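Eltholm House, first floor office - walkround checklist
Date: 2020-11-14
Done by: Shona Morrison
Copy to: Keith Ruddock, Innes Carnegie
Last one: August (Mervyn's)

Key: OK / ACT = needs action / N/A

1. Way in and corridor
Door closes on its own - OK. Bit slow.
Corridor clear full width - ACT. Forsyth delivery left against the wall again, boxes of paper. Moved two myself, rest too heavy. Keith to get them shifted.
Exit sign lit - OK
Mat flat, no curled edges - OK, new one.

2. Floor
Trailing leads - ACT. One across the gap by the window desk, same as August. Cover strip was ordered from Brunik, no sign of it. Innes to chase.
Carpet tiles - OK
Bins emptied - OK

3. Electrics
PAT labels in date - OK except the desk fan, no label. Unplugged it and put it in the cupboard.
No extension into extension - OK now. Ailsa's was, she's sorted it while I stood there.
Heater clearance 700 mm - OK
Kettle lead - OK, base has a crack, keep an eye.

4. Shelving and storage
Top shelf height 1,640 mm, nothing heavy up there - ACT. Lever arch files, 14 of them, all full. Bring down to bottom shelf.
Unit fixed to wall - OK. Both brackets tight.
Step stool - OK, rubber feet all there.
Cupboard doors shut properly - left one sticks. Not urgent.

5. Desks and tabletops
Surfaces wiped - OK
Sharp items put away (scissors, blades, pins) - OK on the desks I did. Window desk not checked, Mervyn on a call.
Wire file organisers: stable, no bent or snapped ends - OK. Ran a hand along the rails, nothing catching. Don't overfil the top sections, they get tippy.
Papers and booklets stood upright in organiser - OK
Boxes back from the edge, lids down - OK
Small supplies in a tray or pot - ACT. Still lying on the white table. Ailsa to find a tray, Rerkemen do a cheap one.
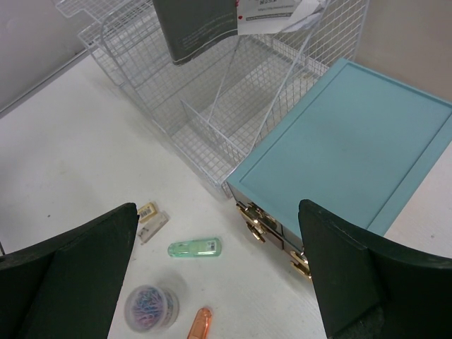

Item 5, white table. Wire organiser, blue box, small supplies still out.

6. First aid and fire
First aid box sealed - ACT. Plasters down to 5, seal broken. Reorder.
Extinguisher pin and tag - OK
Fire notice up and readable - OK but the assembly point is the old one. Needs reprinting, Keith has the file.

7. Lighting and air
All tubes working - one flickering over the printer. Reported.
Window opens and stays open - OK
Blinds cords tied back - OK

Anything else
Didnt get to the store room, no key. Innes has it I think. Will do it with the recheck.
Corridor boxes and the lead are the two that matter, please do those first.

Signed: S. Morrison
Recheck by: A. MacBrayne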